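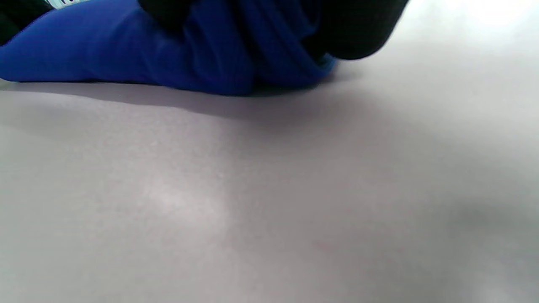 Page last changed: 13/02/2018 by me, with one small fix from Joris

Workshop notebook, Hennessy sermons

Back on the Hennessy papers all day, and I got further than I thought I would, so this is going to be a long one. Joris, if you only want the bit that concerns you, it's the part on the Job sermons further down.

First the count, which has been bugging me all winter. Hennessy's own register (the green ledger) lists 377 sermons. We have 367 in hand. I went through the ledger again with a ruler and a pencil, line by line, and ticked each one against our sheet, and the gap is real this time. It isn't my typing. Ten missing, and seven of those come from the same stretch, the autumn when he was filling in at Premville. My guess is he left them there, or lent them to somebody. He did lend them! There's a note in the ledger margin that says "gave to the Drisari chapel, to be returned," and no tick after it, and he ticks everything.

So that's a letter to write. I don't even know who holds the Drisari chapel papers now that the building is flats. Joris thought the county record office. I'll try them first and the successor congregation after that.

Scanning. Everything up to box four is done at 300 dpi in gray and that's fine for the typed ones. The handwritten ones in soft pencil are miserable. I rescanned a page from the Advent set in color and it was much easier to read, even though there's no color in it to speak of. Going to redo the pencil ones that way and put up with the bigger files. The Sovier software still names every batch with the time instead of the box number, and I still rename them by hand, and yes I know there's a setting, I've looked for it twice.

Now the fun part. I've been reading as I go (slows me down, don't care) and I think we had the shape of his preaching wrong in the draft introduction. We wrote that he moved from comfort to doctrine as he got older. Reading them in ledger order I can't see it. The early ones are stiff as a board, all headings and sub-headings, firstly and secondly, every point with its verse. It's the later ones that loosen up. He starts telling you what he doesn't know. There's one on Psalm 88 where he gets to the end, the psalm stops in the dark, and he just stops too. Half a page blank and then the hymn number. I turned the sheet over looking for the rest of it.

I'd like to know if he preached it like that or filled it in on his feet. He did ad lib, we know that from his sister's letters, where she complains he went on past lunch. But the other unfinished ones have a little "ext." at the bottom, for extempore I suppose, and this one hasn't.

The Job sermons, then. There are more of them than the index says. Two are filed under Lamentations, I think only because he opens with a quotation from it, and one is in with the funeral addresses. Once you put them side by side they're a series. He picks up the same question each time: did Job get an answer, or did he get company? He goes back and forth. In the first he's sure it's an answer. In the third he says a man who wants reasons and is shown the sea and the stars might fairly go home annoyed. (I laughed out loud at that one.) By the last he's dropped the question and talks almost entirely about the friends, and how well they did before they opened their mouths.

Joris, could you check the dating on these before I move them? You had the list of paper types. The third is on the thin lined stuff and I think that puts it after the move to the new manse, but you're better at this than I am.

[Joris De Graaf: it's after the move. The last one is too. The funeral one I'm not sure of, the paper is the same but the ink isn't. Also I fixed your Psalm number, you had 89.]

Thanks! I did have 89. Leaving the rest as is.

Some bits so I don't lose them:

The funeral addresses need a decision on names. The families are still in the area. I'd put initials in the public version and keep the full names in ours.

Hennessy spells Habakkuk three different ways and I've been quietly correcting it in the index. Should probably stop correcting it in the transcripts. Went back and undid the ones I remembered.

Box five has damp at one corner. The sheets came apart without tearing, but I've put blotting paper between them and left the lid off overnight.

Scripture index: decide if we list a verse he only alludes to. I've been listing it with a small a after it, Joris hasn't, so the sheet is a mess from Isaiah onward. I vote for the small a.

The introduction needs redoing from the second paragraph. I've crossed it out in the shared copy so we don't get attached to it. Next up is box six, which by the label is mostly harvest services from October, and then the letter about Drisari, which I'm writing before I open anything else.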